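6. Hanging garments on a rail (trial task)

Read section 5 (Emergency stop and arm limits) before you begin. The hanging task is supplied as a trial function in the Zivinora two-arm household kit. It is slower than doing the job by hand and it needs a person in the room at all times. It doesn't replace a laundry routine.

6.1 Before you start

1. Stand the clothes rack on a hard, level floor. Leave at least 60 cm clear in front of it.
2. Place the garments within reach of both arms. A stool or a sofa seat will do.
3. Hook the spare hangers over the rail with the openings of the hooks facing the same way.
4. Check that the arm cables move freely and aren't trapped under the base.
5. Set the load limit to 300 g for shirts and light tops. Don't raise it for wet clothes.

CAUTION: Straps, cords and belts can wind round the fingers. Keep one hand near the stop button whenever a strap is being gripped.

6.2 Running the task

1. On the Polix control screen, choose Laundry, then Hang.
2. Set the speed to Low for the first 200 cycles.
3. Press Start and step back behind the base.
4. Let one arm take a hanger and the other take the garment. If either grip slips, press Pause and take the item away by hand.
5. When the garment is on the rail, check the shoulders yourself. The kit can't tell a straight shoulder from a crooked one.
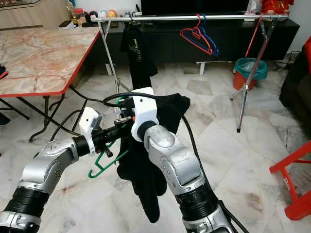
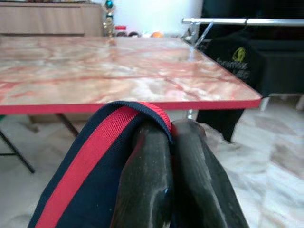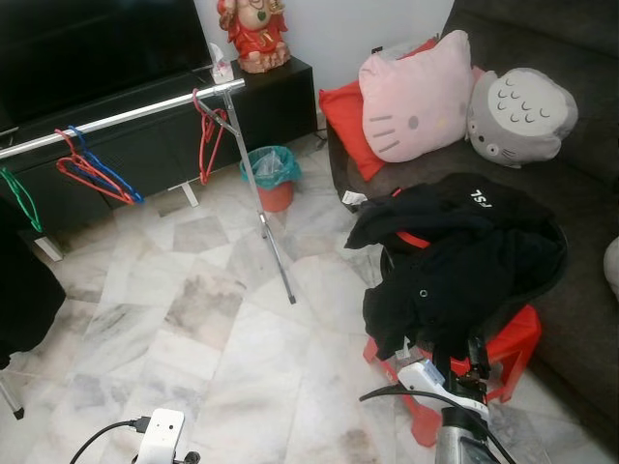 Fig. 6 Hanger and black garment in the grippers (first); striped strap between the fingers (second); rack with hangers and jacket on the stool (third).

Note: Dark garments are harder for the kit to handle than light ones, as folds and openings don't show up well. Turn on the room lights and draw the curtains if the sun falls on the rail.

6.3 What to expect

In our own trials with plain T-shirts on the Lemari rail, 93 out of 200 attempts finished without help. Most of the others stopped at the neck opening. Jackets, hoods and anything with buttons done up gave poorer results and we don't support them in this version.

Folding, ironing and pairing socks aren't included. Please don't build your own versions of these tasks with the hanging settings.

6.4 If the task stops

Code H2: hanger not found. Move it nearer the middle of the rail.
Code H4: grip lost. Pick up the item, then press Resume.
Code H7: strap or cord caught. Switch off the arms before freeing it by hand.

Guide revised 27 Feb 2023.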